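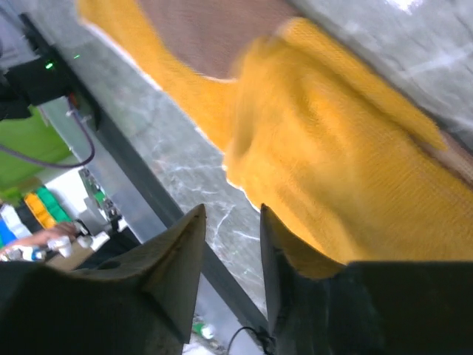 I've had the Skenora gripper kit on my bench since April, and this page is where I'm putting what I think of it, with a picture for anybody who's shopping for one. I bought the two-finger set with the wrist camera because I wanted something that could deal with cloth, and cloth is miserable stuff for a robot (it folds, it slides, it never lands the same way twice!). The thick yellow knit is my favorite tester. It's got a deep rib to it, and when it bunches up you get a fat roll through the middle that the fingers can really get at, with a bit of it tucked down into the gap between them. Knits that chunky are the easy end of the job. Thin cotton is where I start grumbling.

The fingers are what you're paying for, so a word on those. They're dark grey and matte, they taper to an angled tip, and I like that shape a lot for getting under a fold. Mine pick up dust like crazy, and I wipe them down when I remember to. Swapping them takes 2 screws a side and one small hex key, and the key comes in the box – mine has already gone missing once.

A word about the camera view, too. You sit right behind the fingertips, so you get a great look at the gap and whatever is going into it. What you give up is sharpness when things are moving. A fast pull on a big piece of fabric turns the ribbing into a smear, and if you plan to train anything on that footage you'll want to slow your moves down or add more light. I did both and I'm still fiddling.

For software I run Imitz, which talks to the kit without much fuss. I recorded 122 cloth pickups with it before I changed a single setting, and the export was painless. Jimell sells a cheaper finger set that fits the same mount, and I tried it for a weekend. Fine on boxes and bottles, pretty hopeless on fabric – the tips are too round to get under anything.

Price is the sore spot. I paid $500 for mine through Daneshvar, cable and mount included, and shipping was on top of that. Would I buy it again? For soft stuff, yes, and I'd get spare tips in the same order.

Page last touched 11th October. Next up is a set of dish towels, as soon as I find that hex key again.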